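Gripper Comparison, Bench Safety and Inspection Checklist
Cusuteck test bench, Stultthorpe
Sheet 2, July round: Nudon fingers against Bjarnason fingers, dish rack task

Fill in the result first, then the comment. Comments are the fun part of this sheet, so please write more than "ok"!

1. Emergency stop
Press it with the arm moving slowly, then again with the arm holding a plate.
Result: Pass, both fingers.
Comment: Both grippers kept hold of the plate at the stop. I expected the Nudon pair to let go and was very happy to be wrong.

2. Finger mounting screws
Check by hand before the first run and at the halfway break.
Result: Pass, with a note.
Comment: One screw on the Bjarnason set needed a quarter turn at the break. Paint marks are going on before the next round so we can see it at a glance.

3. Cable slack at the wrist
Turn the wrist through its full range with the camera running.
Result: Pass.
Comment: Lots of room now that the cable clip has moved back. Much better than last round.

4. Rack and work surface
Rack sits flat, nothing loose within reach of the arm.
Result: Pass.
Comment: The gray surface grips the rack nicely. No creeping at all, even when a plate caught a bar on the way in.

5. Grip on the plate rim
Fingers close from both sides, near the bottom rim, with the plate standing on edge. Stop if the plate bends.
Result: Pass, Nudon 300 cycles, Bjarnason 300 cycles.
Comment: The green plate in the front slot is my favorite test of the lot, with the blue one standing deeper in the rack behind the bars. It's a tight spot and both pairs coped (the Bjarnason tips are a touch gentler on the rim, I think).
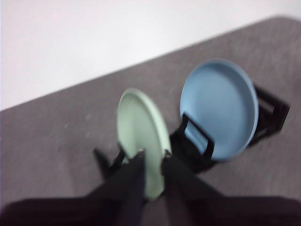 6. Wrist camera
Lens clean, mount tight, picture sharp while moving.
Result: Recheck.
Comment: Plenty of motion blur, enough to smear the texture of the surface. Try a shorter exposure and a brighter lamp, then repeat this item with both grippers.

7. Dropped plates
Log each drop by gripper and slot.
Result: 33 in all, no damage.
Comment: Most came from the same slot, so I'd like to swap the slot order before we blame either gripper. The log has them all.

8. Controller log
Saved, named by gripper, and copied to the shared drive.
Result: Pass.
Comment: Last entry is 3195. Start the next round from a fresh file.

Still open: item 6, paint marks from item 2, slot order from item 7.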